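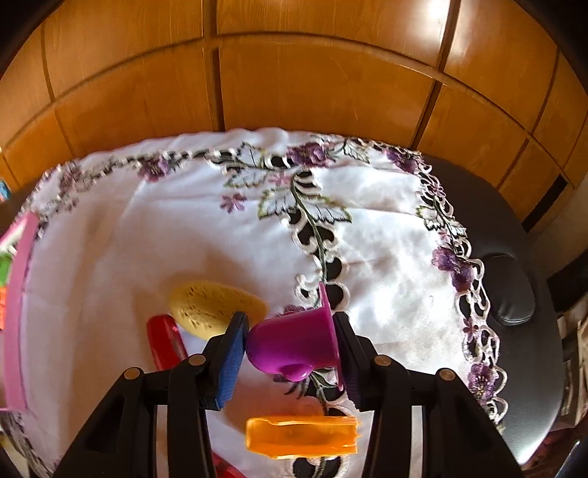 Stotetti ままごと茶会セット 片付け記録
README(第2版)

概要

Stotettiは、子ども用のままごと茶会セットを白いテーブルクロスの上に出し、使い、元の入れ物に戻すまでを、文章と表で記録したデータ集です。収録は423件です。一件は、セットを広げた状態から始まり、クロスの上に何も残らない状態、または記録者が「中止」と書いた状態で終わります。

扱う物は、カップ、受け皿、トレイ、クッキーやケーキの形のおもちゃ、用途がはっきりしない小さな部品などです。どれも子どもが遊ぶ大きさで、本物の食べ物は使っていません。飲み物も入れていません。

この文書は、データを使う方と、これから記録を追加してくださる方の両方に向けて書きました。先に全体を読む必要はありません。記録を追加する方は「物の呼び方」と「置き方の書き方」を読んでから始めてください。

この版の日本語の本文は Elif Naz Gündoğdu が書きました。日本語は私の母語ではありませんので、不自然な表現があるかもしれません。意味が分かりにくいところは、最後の連絡の欄に書いた方法で教えてください。

作った理由

家の片付けについての記録は、台所や衣類を扱うものが多く、おもちゃの小さな部品を扱うものはあまり見つかりませんでした。ままごとのセットは、物が小さく、色が強く、形が似ていて、すぐに混ざります。カップが横に倒れ、その陰にクッキーがあり、クロスの端に別の袋の物が来ている、という状態は普通に起こります。私たちは、そういう状態を言葉でどう書けば他の人に伝わるかを調べたいと思いました。

最初は Maarja Stankevičius が自分の勤める児童室のために、部品の一覧を作っていました。第1版はこの一覧に片付けの順番を足しただけのもので、公開していません。December に Ataberk Yurt と Brahim Kabbaj が加わり、記録の書式を決め直しました。古い書式の記録は、書き直せるものだけを第2版に入れました。

ファイルの構成

フォルダは四つに分かれています。

items
部品の一覧です。登録されている部品は50種類です。同じ形で色が違う物は、別の種類として登録しています。

sessions
片付けの記録です。一件が一つのテキストファイルになっています。

cloth
テーブルクロスの状態についての記録です。sessions の記録と同じ番号で対応しています。

terms
呼び方の一覧と、以前使っていて今は使わない呼び方の一覧です。

文字コードはすべて UTF-8 です。表はタブ区切りです。カンマ区切りにしなかったのは、自由記述の欄にカンマを書く人がいたからです。

記録の項目

sessions のファイルには、次の項目が順番に書かれています。

番号
通し番号です。欠番があります。欠番は埋めません。

セット名
Zustis、Figueroa、Flirach のどれかです。セットが混ざっているときは「混合」と書きます。この三つは私たちが入れ物の区別のために付けた名前で、商品名ではありません。

始めの配置
片付けを始める前の配置を文章で書いたものです。長さは自由ですが、物の向きは必ず書きます。

順番
手に取った順に部品の名前を並べたものです。一度取って、また置いた物は、二回書きます。

戻した場所
入れ物、棚、別の袋、不明、の中から選びます。

残り
片付けが終わった後で見つかった物です。見つかった場所も書きます。

所要時間
分で書きます。60分を超えた記録は一度終わりにし、残りは新しい番号で書きます。

備考
自由に書いてください。空でもかまいません。

物の呼び方

この部分に一番時間がかかりました。同じ物を、ある人は「コップ」、ある人は「カップ」、ある人は「ティーカップ」と書いていました。今は、取っ手のある物を「カップ」、取っ手のない物を「コップ」と書きます。取っ手がとても小さくて輪になっているだけの物も「カップ」です。指が入るかどうかは考えません。

色は、見た人によって変わりやすいです。赤紫の物は「マゼンタ」に統一しました。第1版では「濃いピンク」と書いた記録があり、トレイの「ピンク」と区別ができませんでした。トレイは「ピンク」、カップは「マゼンタ」と書いてください。照明が暗い部屋では、この二つがかなり近く見えます。迷ったときは窓の近くへ持って行って確かめます。

透き通った部品には「半透明」を付けます。たとえば「オレンジ、半透明、長方形」です。縁に細かい溝がある物は「溝あり」も足します。何に使う部品かを想像して書かないでください。ある記録では同じ部品が「ゼリー」「石けん」「ふた」と三通りに書かれていて、後で同じ物だと確認するために Brahim が半日使いました。

クッキーは形で呼びます。「黄色い楕円のクッキー」は、薄い黄色に茶色の小さな点がある物です。丸い物は「丸いクッキー」です。点の色や数は書かなくてよいです。おもちゃの点はどれも少しずつ違い、数え始めると記録が終わりません。

赤い部品は注意が必要です。Figueroa のセットには赤い物が何種類もあり、細長くてつやのある物と、もっと小さい物がよく一緒に見つかります。一部しか見えていないときは「赤い部品、一部」と書き、取り出してから正しい名前を書き足してください。見えていない部分の形を先に決めると、ほとんどの場合、後で直すことになりました。

包まれたままの物や、袋に入った物は「包み」と呼びます。中身の名前は、開けた場合だけ書きます。包みの色は、目立つ色を二つまで書きます。

置き方の書き方

向きは四つの言葉で書きます。「立」「横」「伏」「斜」です。

「立」は、使うときと同じ向きです。カップなら口が上です。

「横」は、側面が下になっている状態です。カップの場合は、口がどちらを向いているかも書いてください。「カップ、横、口は右」のように短く書きます。取っ手が手前か奥かも、分かるときは書きます。丸いカップは取っ手で止まっていることが多く、取っ手の位置が違うと転がり方も変わります。

「伏」は、口や表の面が下になっている状態です。トレイが伏せてあると、その下に小さな部品が入っていることがあります。持ち上げる前に「伏」と書いてください。持ち上げた後では忘れます。私も何度も忘れました。

「斜」は、何かに寄りかかっている、または縁だけで支えられている状態です。トレイに一番多いです。寄りかかっている相手が分かれば書き、分からなければ「相手不明」と書きます。

左右と手前奥は、記録者が座っている側から見て書きます。途中で席を移った場合は、備考に書いてください。隣にある物との関係を書くときは、大きい物を基準にします。「カップの左上にクッキー」と書き、「クッキーの右下にカップ」とは書きません。クッキーのほうが動きやすいので、基準にすると後の文が全部ずれます。

重なりは「陰」と「下」を分けます。「陰」は手前の物に隠れていることで、触れていなくても使えます。「下」は実際に物が乗っていることです。この区別は日本語では難しくありませんが、トルコ語のメモから訳したときに混ざってしまった記録があります。該当する記録には備考に「訳、要確認」とあります。

テーブルクロスについて

クロスは白い刺繍のあるものを使うことが多いです。無地の机の上よりも小さな部品が転がりにくく、色も見分けやすいです。ただ、刺繍のある所では軽い部品が少し傾きます。傾きが小さいときは「斜」とは書かず、「立」や「横」のままにしてください。

クロスの外に出ている物も、机の上にあれば記録に入れます。端の近くにある物は「端」、完全に外にある物は「外」と書きます。クロスを先に持ち上げて全部を中央に集めるやり方は、早いのですが、始めの配置が失われます。記録を取る日はしないでください。記録が終わった後でクロスを払うときは、必ず部品の一覧と合わせてからにします。緑やオレンジの小さな部品は、折り目の中に入ったまま洗濯に行くことがありました。

cloth フォルダには、しわ、折り目、ずれの三つの欄があります。ずれは、クロスが机の端と平行でないときに「あり」とします。

片付けの順番

順番に正解はありません。私たちが勧める順番はありますが、記録は実際にした通りに書いてください。

Maarja の児童室では、大きい物から片付けます。トレイを先に立てて入れ、次に受け皿、次にカップ、最後に小さい物です。入れ物の底が平らになり、ふたが閉まりやすいそうです。

Dirk Groen の家では反対に、小さい物から先に集めます。クッキーや小さな部品をカップに入れ、そのカップをトレイに乗せて、まとめて運びます。なくなる物は少ないのですが、次に遊ぶときにカップの中から全部が出てくるので、子どもは喜び、大人は少し困ります。Dirk の記録では、戻した場所が「カップの中」になる物が多いため、第2版では「入れ物」に直し、備考に元の書き方を残しました。

Ataberk は色で分ける方法を試しました。赤、ピンク、マゼンタの境目で手が止まり、予想より時間がかかりました。この方法の記録には備考に「色分け」と書いてあります。

カップの重ね方については、今も意見が分かれています。口の広がったカップは重ねるとよく入りますが、取っ手が同じ方向にそろっていないと途中で引っかかります。無理に押すと、次の人が外せません。私は重ねないで横に並べるほうが好きです。

データの偏り

記録の半分以上は Figueroa のセットです。部品が多く、片付けに時間がかかるので、自然に記録も多くなりました。Flirach は少ないです。セットごとの比較をする方は、この点に気を付けてください。

記録は水曜日に多く集まっています。児童室で茶会をする日が水曜日だからです。そのため、子どもが遊んだ後の配置と、大人が見本として広げた配置では、件数がかなり違います。区別は備考の「遊び後」「見本」で分かります。古い記録にはこの語がない場合があり、推測で足すことはしませんでした。

記録者は大人だけです。右利きの人が多く、順番の最初の物が右側にある傾向があります。左利きの記録者は Brahim 一人です。

所要時間は正確ではありません。時計を見ないで書いた人もいます。短い記録では、およそ2分のずれがあると考えてください。

知られている誤り

「ピンクの皿」と「ピンクのトレイ」が入れ替わっている記録があります。縁だけが見えている状態で書いたものに多いです。縁が長く曲がっていて、全体が見えない場合は、今は「ピンク、縁のみ」と書くことにしています。

Zustis の記録の一部で、受け皿の数がカップより多くなっています。これは誤りではありません。カップが一つ割れて、捨てました。

terms の一覧に「スプーン(短)」と「さじ」が両方あります。同じ物です。次の版で「スプーン(短)」にまとめます。

順番の欄で、同じ部品が続けて二回書かれているときは、落として拾った場合と、書き間違いの場合があります。備考がなければ区別できません。

記録の例

実際の記録に近い書き方を一つ載せます。備考は短くしてあります。

セット名:混合
始めの配置:カップ(マゼンタ)、横、口は右。カップの左上に黄色い楕円のクッキー。左の端にピンクのトレイ、斜、相手不明。カップの手前にオレンジ、半透明、長方形、溝あり。赤い部品、一部、クッキーの左。
順番:トレイ、カップ、クッキー、オレンジ半透明、赤い部品
戻した場所:すべて入れ物
残り:緑の小さな部品、クロスの折り目
備考:遊び後。赤い部品は取り出して「赤、細長」と確認。

文は短くてよいです。主語は書かなくても分かります。丁寧な形でも普通の形でもかまいませんが、一つの記録の中ではそろえてください。

記録を追加する方へ

新しい部品が出たときは、まず items の一覧に同じ物がないか確かめます。名前で探すより、色の欄で並べ替えて見るほうが早いです。なければ最後の行に足し、登録者の欄に自分の名前を書いてください。途中に行を入れると番号が変わりますので、お願いですから入れないでください。

壊れた部品も登録を消しません。状態の欄を「破損」にします。欠けた物やひびのある物は子どもに渡さず、記録にも使いません。

口に入る大きさの部品がありますので、小さい子どもがいる部屋では、記録を書いている間も入れ物のふたを閉めておいてください。部品は薄い石けん水で拭き、よく乾かしてから戻します。取っ手の内側に水が残りやすいです。

利用の条件

研究、教育、家庭での利用は自由です。表と文章を変えて使ってもかまいません。変えた場合は、変えたことと、元が Stotetti の第2版であることを書いてください。子どもの名前、年齢、会話は収録していません。追加される記録にも書かないでください。備考に名前が入っていた場合は、こちらで消してから入れます。

連絡

部品の名前と items についての質問は Maarja Stankevičius に、書式については Ataberk Yurt に、日本語の文章については Elif Naz Gündoğdu にお願いします。質問は配布ページの掲示板に書いてください。記録の番号を一緒に書いていただけると、早く探せます。返事は水曜日の夕方にまとめて書いています。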